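Section 4: Setting up the two-arm table for visitors

This section covers the table demonstration on open days and for booked visits. It assumes both arms are bolted down and powered as set out in Section 3. The sales sheet from Pluveck says a visitor-ready table takes 11 minutes. Allow 30, and more if you haven't done it since October.

4.1 Before the doors open

1. Wipe the tabletop and let it dry. Scuffs and small chips can stay. Crumbs can't, as people will ask whether the arm is meant to pick them up.
2. Look at the fingertips on each gripper. Worn patches along the inner faces are normal on a set that has done a season of visits. If a tip is notched, try it on the toy food before you decide to change it.
3. Start the Kilier software and wait for both arms to report ready. "Ready" means the software has found the motors. It doesn't mean the arm will do anything sensible.
4. Open the wrist view and bring the fingers almost together over the bare table. You want both tips in sight and a thin gap between them.

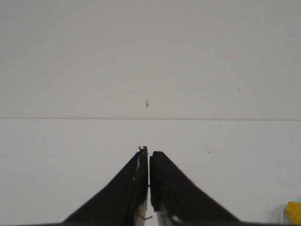

5. Close the fingers fully, then open them. Do this twice. If one finger lags, stop and go back to 3.6.
6. Move the arm slowly left and right by hand control. Watch the cable, not the screen.

CAUTION: The cable under the gripper hangs in a loop and will catch on the rim of a plate if you let it. Keep one hand near the stop button whenever an arm is moving, including when Titik staff tell you it's fine.

4.2 Laying out the table

7. Use one plate and one piece of toy food. The brochure layout has a full toy dinner on it. We have tried that layout with visitors watching and don't recommend it.
8. Put the plate down flat, within easy reach of the left arm. Set the toy corn to the right of it with clear table between them. Point the narrow end of the corn away from you.
9. Park the right arm with its finger pointing up the table and well short of the corn.
10. Stand where the visitors will stand and check you can see the plate and the corn past the left arm. Shift the food if you can't, and leave the arms alone.

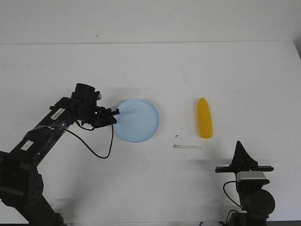 Page last changed: 5 May 2022

NOTE: The layout only needs to be close. The supplier claims the arms cope with the plate being moved anywhere on the table. In our hands they cope with small moves. If a visitor asks to move something, let them — but say beforehand that the arm may miss.

4.3 Running the demonstration

11. Ask visitors to stay behind the floor tape before you enable the arms.
12. Say plainly whether the arm is running by itself or being driven by a person. Don't leave people to guess. Most will guess wrong, and in our favour.
13. Start the Bashir routine from the menu and let it run to the end. If it drops the corn, leave the corn where it lands until the arm has stopped.
14. Write down every run on the visit sheet, misses included. The 200 runs quoted at the last open day had no misses recorded, and Beverley Cartwright has asked that we stop using that figure until somebody can produce the sheets.

CAUTION: Never reach in to straighten the plate during a run. Press stop, wait for both arms to settle, then reach.

4.4 If visitors ask what it's for

Tell them what they have watched it do. Don't mention kitchens, hospitals or care homes unless you have seen one of these arms working in one. For questions about price, hand over the Titik contact card and leave it there.

For packing down, go to Section 5.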